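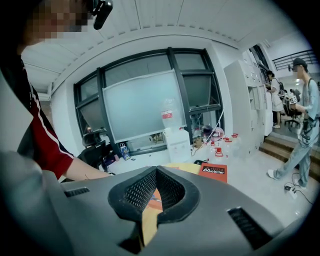 3. 생수통 교체와 창가 자리 정리

제품 안내 > 냉온수기 > 설치 및 사용 설명서 > 3장

최종 업데이트: 11월

이 장에서는 Prumach 스탠드형 냉온수기를 사무실이나 작업실 창가에 두고 쓸 때의 자리 잡기, 생수통 교체, 주변 정리 방법을 설명합니다. 통을 거꾸로 꽂는 상부 급수식 제품에만 해당합니다. 하부 급수식 제품은 5장을 보십시오.

3.1 시작하기 전에

준비물은 새 생수통, 마른 행주 2장, 물받이용 대야입니다. 교체는 혼자서도 할 수 있으나 가득 찬 통은 무거우므로 허리가 불편한 사람은 들지 마십시오.

주의: 통을 교체하기 전에 뒷면의 온수 스위치를 끄십시오. 온수 탱크가 비어 있는 상태에서 가열하면 과열 차단기가 작동합니다.

3.2 자리 잡기

1. 바닥이 평평하고 단단한지 확인합니다. 카펫 위에는 설치하지 않습니다.

2. 본체 뒷면과 벽 또는 창틀 사이를 한 뼘 이상 띄웁니다. 뒷면의 방열판이 막히면 냉수가 제대로 나오지 않습니다.

3. 창가에 둘 경우 직사광선이 통에 닿지 않게 합니다. 블라인드가 없는 창이라면 반투명한 흰색 계열의 판을 창 앞에 기대어 세워도 됩니다. 판은 본체가 아니라 창틀이나 벽에 기대고, 아래쪽이 미끄러지지 않도록 받침을 댑니다.

4. 위쪽이 열리는 창이라면 비가 들이치는 날에는 닫아 둡니다. 빗물이 전원 플러그에 닿으면 감전 위험이 있습니다.

5. 전원 플러그를 접지형 콘센트에 직접 꽂습니다. 멀티탭을 함께 쓰는 경우 전열기와 같은 멀티탭에 연결하지 마십시오.

참고: 기대어 세운 판은 방열판과 닿지 않아야 합니다. 공간이 모자라면 판을 옆으로 옮기고 본체를 창 사이의 벽 쪽에 둡니다.

3.3 생수통 교체

1. 온수 스위치를 끄고 전원 플러그를 뽑습니다.

2. 빈 통을 똑바로 위로 들어 올립니다. 통에 물이 남아 있으면 대야를 받칩니다.

3. 통이 꽂혀 있던 자리를 마른 행주로 닦습니다. 안쪽의 꽂이 부분은 손으로 만지지 않습니다.

4. 새 통의 겉면과 목 부분을 닦고 뚜껑의 위생 스티커를 떼어 냅니다. 가운데 마개는 그대로 둡니다.

5. 한 손은 통의 목을, 다른 손은 바닥을 잡고 통을 기울여 꽂이에 맞춘 다음 천천히 세웁니다. 마개가 안쪽으로 밀려 들어가면서 물이 내려갑니다.

6. 통 안에 큰 공기 방울이 올라오는지 봅니다. 방울이 없으면 통을 살짝 들었다가 다시 앉힙니다.

7. 온수 꼭지를 눌러 물이 끊기지 않고 나올 때까지 기다립니다. 컵으로 3잔쯤 받아 버립니다.

8. 플러그를 꽂고 온수 스위치를 켭니다. 온수는 900초가 지난 뒤부터 사용합니다.

주의: 통에 금이 갔거나 찌그러진 곳이 있으면 꽂지 말고 공급처에 반품하십시오. 금 간 통은 공기가 새어 들어가 아래쪽 물받이로 물이 넘칠 수 있습니다.

3.4 주변 바닥 정리

냉온수기 옆 바닥은 물건이 쌓이기 쉬운 자리입니다. 다음 순서로 정리합니다.

1. 양옆 바닥에 놓인 물건을 모두 한쪽으로 옮기고 물기가 있는지 살핍니다.

2. 종이 쇼핑백이나 상자는 바닥에 두지 않습니다. 물이 조금만 새어도 밑면이 젖어 찢어집니다. 내용물이 있는 것은 선반으로 올립니다.

3. 투명 플라스틱병은 내용물이 있는 것과 빈 것을 나눕니다. 빈 병은 뚜껑을 닫아 분리수거함에 넣고, 다시 쓸 병은 뚜껑과 부속을 끼운 채 상자 하나에 세워 담습니다.

4. 돔 모양 덮개처럼 부피가 크고 가벼운 플라스틱 물건은 같은 모양끼리 겹쳐 보관합니다. 겹치지 않는 것은 큰 봉투에 따로 담아 발에 걸리지 않는 곳에 둡니다.

5. 바퀴 달린 의자는 본체에서 떨어진 곳에 둡니다. 의자 바퀴가 전원선을 밟으면 피복이 상합니다.

6. 바닥을 닦고, 통을 들고 드나들 통로에는 아무것도 놓지 않습니다.

참고: 마시는 물이 아닌 액체를 담은 병은 냉온수기 옆에 두지 마십시오. 내용을 알 수 없는 병은 라벨을 붙이기 전까지 따로 보관합니다.

3.5 점검 주기

물받이는 매주 토요일에 비우고 중성세제로 씻습니다. 꼭지는 같은 날 젖은 행주로 닦습니다. 내부 소독은 사용량이 약 3000리터에 이르렀을 때 Dotemside 서비스 센터에 신청하십시오. 며칠 이상 쓰지 않을 때는 통을 분리하고 양쪽 꼭지로 남은 물을 모두 뺀 뒤 플러그를 뽑아 둡니다.

3.6 물이 새거나 나오지 않을 때

물이 나오지 않음: 통의 마개가 밀려 들어갔는지 확인하고 3.3의 6번을 다시 합니다.

물받이가 넘침: 통에 금이 갔는지 확인하고 다른 통으로 바꿉니다.

냉수가 미지근함: 뒷면 간격을 확인하고, 기대어 둔 판이나 상자를 치웁니다.

본체 바닥에서 물이 샘: 플러그를 뽑고 배수 마개를 조입니다. 그래도 새면 사용을 멈추고 서비스 센터에 연락하십시오.

작성: Morenike Okafor

공유 3 · 댓글 2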